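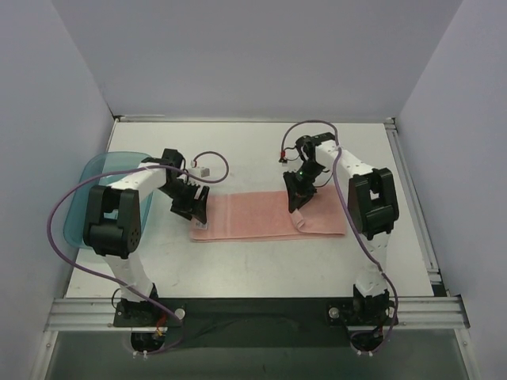 Page 18

ON TEST: THE GRITIS BATH TOWEL
Reviewed by Marwa Cherkaoui

Gritis is the heavier of the two bath towels sold by Nodport, and it comes in a few plain colours. I bought the salmon pink in March and have used it most mornings.

The cloth is ordinary looped terry with a paler woven band running across it near the end. On cheaper towels that band shrinks before the rest and the end puckers. Mine has been through the machine eight times at 40 degrees and the band still lies flat. There was a fair bit of fluff in the first two washes and very little after that. Wash it on its own to begin with, or your dark socks will suffer.

It dries you well, though it was better after the third wash than when new. Drying the towel itself is slower. On a rail in an unheated bathroom it was still damp at bedtime – a problem if two people share it.

Folded lengthwise into a long strip it makes a thick bundle, and the layers show along the front edge. Rolled up from one end it takes less room, but the roll springs open unless something is holding it. My airing cupboard shelf is shallow and I have gone back to folding.

The care tag is small and whitish with grey markings. I would have liked larger print.

Birthe Ketilsson tried the thinner Sikar for these pages (see page 8) and found it dried overnight. For a cold bathroom I would choose that one. For softness, buy the Gritis.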